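Board: Teaching arms to do chores > Collecting demonstrations
Thread: How much do you move things between episodes?
14 replies · 3 shares

**gruvitier_hazel**

Hello all, Hazel Park here, back again with another long post, so do put the kettle on. I've been collecting pick and place episodes on a kitchen worktop for the Gruvitier project since August, and I've got myself into a bit of a muddle over how much variety I ought to be putting in. The small green bowl on the chopping board is what the arm is meant to deal with, and everything else on the worktop is there to make it look like a kitchen where people live. Two views of the worktop:

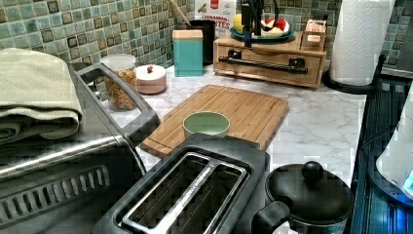
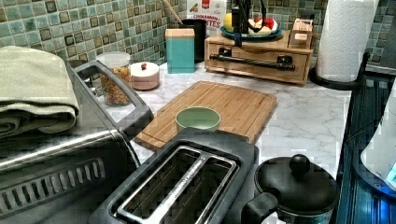 My question is about the clutter. I've recorded over 3000 episodes and in nearly all of them the big things stay exactly where they are, while the bowl gets shifted a bit each time. A colleague says I should be moving everything, every time, toasters and all. I'm reluctant, partly from laziness (I'll own up to that) and partly because I worry the whole set will turn to mush if nothing is ever the same twice. What does everyone else do?

4 likes · Reply · Share

**drimden_dan**

Lovely to see you back, Hazel! I'm with your colleague, I'm afraid. We had a very similar arrangement at Drimden, a nice steady worktop with only the target moving, and the policy we trained was marvellous right up until somebody borrowed the kettle. Then it went for a spot on the table a good hand's width to the left and closed on thin air, over and over, as happy as anything. It had learned the kettle's position and was working out the rest from there.

These days we do a full shuffle every 16 episodes. It's a nuisance, but you get quick at it, and I put the radio on.

6 likes · Reply · Share

**noemi_sz**

I'm going to disagree with Dan a little, in a friendly way. Full shuffles sound thorough, but I've sat through an awful lot of them and I think people do them too early. If your demonstrations are still wobbly – and mine were for months – then you're piling two kinds of mess on top of each other, and when the thing fails you can't tell which one to blame.

What I do is record 100 episodes with the background left completely alone, train on those, and see whether it can manage the plain version. If it can't, no amount of toaster-moving is going to help you. Once it can, I start moving things, small items first and then the heavy ones. The bowl itself I'd move from the very first day, and I'd turn the board as well, because a board lying at the same angle all the time is a wonderful landmark for a lazy network.

Noemi Szabo

9 likes · Reply · Share

**drimden_dan**

Fair enough about wobbly demonstrations, but Hazel has 3000 of the things, Noemi! She's well past the plain version by now, surely.

1 like · Reply · Share

**noemi_sz**

Three thousand of the same thing can still be the plain version, Dan. Hazel, have you tested it with anything moved at all?

3 likes · Reply · Share

**gruvitier_hazel**

Um. On Tuesday I turned the board a bit and swapped a few bits and bobs over at the back, and it went from getting nearly all of them to 70 out of 100. So there's my answer, I suppose, and I should have put that in the first post. Most of the misses were at the approach, with the gripper coming down beside the rim. Once it had hold of the bowl it was perfectly fine.

2 likes · Reply · Share

**mossy_li**

Misses on the approach with good grasps afterwards does sound like the landmark trouble Dan had. We use the Li splits for this, where you keep one whole layout back and never train on it, and you only look at your score on that one. It's a bit humbling the first time. I'd also check your camera mount before you blame the clutter, as ours had slipped by a tiny amount and I spent a fortnight moving jars about for no reason whatever.

5 likes · Reply · Share

**breltik_jo**

Can I put in a word for the person doing the driving? At Breltik we found the operator was a bigger source of sameness than the worktop. I always come in from the right, I always pause before closing, and I had no idea until I watched a whole morning's worth back to back. Getting a second person on the controls for a few sessions did us more good than any shuffling, and it was much kinder on my back than lifting appliances.

7 likes · Reply · Share

**drimden_dan**

I still say shuffle, but I'll give you that one, Jo. I'm dreadful for the pause.

Reply · Share

**gruvitier_hazel**

Thank you all so much, this is ever so helpful. I'm going to check the mount first, as it's cheap, then keep one layout back the way mossy_li suggests, and then do a fresh batch with the board and the small things moving every time and the heavy ones once per session. I've also asked my colleague to drive for a few mornings, and she's agreed on condition that she gets to choose the layouts. I'll come back with the scores when I have them, even if they're embarrassing.

3 likes · Reply · Share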